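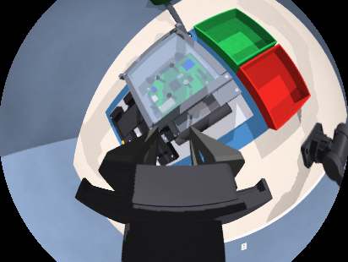
Device assembly on a rounded table.

Section 3: Registering an Adult Learner for Exams
7 June 2019 | By the Plindela help desk

Adults returning to finish school register in Plindela just as teenagers do, with fewer parents on the phone. Have the learner's old school records handy, or whatever the attic has left of them.

1. Sign in and open Learners > Add Returning Learner.
2. Type the name exactly as it appears on the learner's ID. Nicknames will print on the certificate, and they will look terrible there.
3. Enter the year the learner left school. The menu scrolls back 62 years. Scroll politely if the learner is sitting next to you.
4. Choose an exam center. Pietrzak Hall seats 419 and fills first; Zilia Annex has better chairs.
5. Select subjects, then click Check Clashes.
6. Print the entry slip and have the learner sign it.

Note: Registration closes at the end of April. The clock in the corner of the screen is the one that counts, whatever the one on your wall says.

CAUTION: Do not press Submit twice. Each press creates a new candidate, and one center managed 1,225 of them before lunch.

If error 3 appears, the birth date is in the future. Go back to step 2.

Related items
Changing a Subject After Entry
Requesting Extra Time
Reprinting a Lost Slip

© Wilteleo Learning Systems | Contact support | Back to top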